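Arboleda Residents' Forum
Board: Buildings and Services
Topic: Proposed change to quiet hours in Buildings 2 and 21 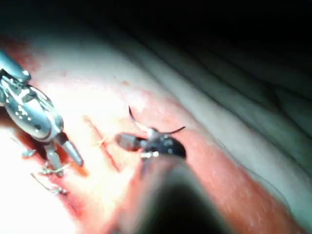
AYupanqui_Office
Posted Wednesday, 9:12 a.m.
Residents are advised that the management office is considering a change to the start of quiet hours, from 10 p.m. to 9 p.m., Sunday through Thursday. Written comments will be accepted in this thread until the end of February. Please state your building when replying. Weekend hours would remain as they are.
Abelardo Yupanqui, Management Office

wevton_side
I wish to record my objection. I live in Building 21 and work the late shift. I return home at 8:30 p.m., and under this proposal I would have half an hour in which to run the washing machine. The present rule was adopted after a full vote, and any change should go through the same process.

mrs_k_bldg2
I support the proposal. The walls in Building 2 are thin, and there are school-age children on every floor. Laundry could be done in the morning.

wevton_side
With respect, mornings are when I sleep. The 10 p.m. rule already protects children on school nights. My concern is enforcement – two complaints I filed last fall received no reply.

WCuadros
For the record, the lease does not require a vote on quiet hours. Section 77 allows the office to set them with 30 days' notice. Whether it should do so is a separate question. I would suggest treating appliances and music differently, as was done at Rernolier Court.
Walter Cuadros, Building 21

mrs_k_bldg2
I do not agree that appliances should be exempt. The spin cycle above my bedroom is louder than any radio.

AYupanqui_Office
Thank you for the comments received. Mr. Cuadros is correct regarding Section 77. Nearly 100 households would be affected, and the office will not issue notice before the comment period closes. The complaints mentioned by wevton_side have been located and a written answer will follow.

wevton_side
Noted. Please confirm whether the basement laundry room would keep its present closing time.

AYupanqui_Office
The laundry room hours are not part of this proposal. It will continue to close at 11 p.m.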